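Breakfast on one plug: notes on a combination grill and pot

Wednesday, April 10, 2019

The flat in Tatusstead has one free power point on the kitchen side, and for most of March it was shared between a kettle, a sandwich press and a single hotplate. Swapping plugs before work gets old quickly. I have replaced the last two with a combination unit in mint green, with a press on the left and a small pot on the right. I paid 382 for the lot, including a Skaltby bench shelf I didn't strictly need.

Nothing was cooked for the first day. I wanted to know how it sat, how it came apart for washing and how much bench it took up. The pot stands in a circular well and there's a round wire rack inside it for steaming. The lid is glass with a steel rim, so the rack can be checked without lifting anything.

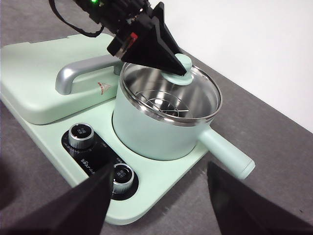
Can the press and the pot be used at the same time?
Each side has its own control on my unit, so both can run together, though the pot takes longer to come up to heat when they do.

My usual order is eggs first, bread second. Four eggs on the rack over a shallow layer of water take around 17 minutes from cold to properly hard. The press needs far less than that, so I leave it off until the eggs are well along. Starting both together gives you cold toast and a wait.

The body is long and low. I measured the bench before ordering but forgot to allow for the pot handle, and that is the figure to check. It sticks out past the right end of the base, so a unit that fits between a wall and a fridge on paper may not fit in practice. I turned mine to sit along the wall with the handle on the open side.
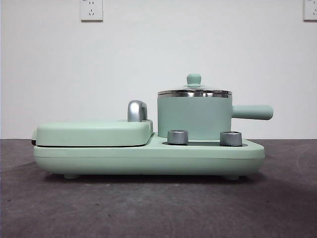 2 min read

Cleaning is the weak point. The pot lifts out and washes like any other saucepan. The press does not, and crumbs collect along the gap where the lid closes down. A dry pastry brush gets most of them. The small feet keep the base off the bench, but only just - a folded cloth goes under, a sponge doesn't.

Vanderleia Bragança, upstairs, has the older Festa model and says the green marks easily near the hinge. I'll look at mine again after 30 breakfasts. She also lent me an Amaral egg pricker, and so far I've had no cracked shells.
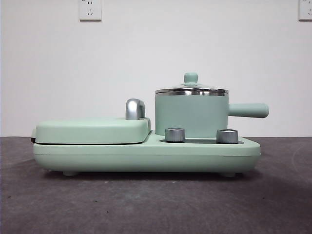

Side view, press lid down and pot lid on.

Still to do: porridge in the pot, and a thicker loaf in the press to see how far the hinge will give.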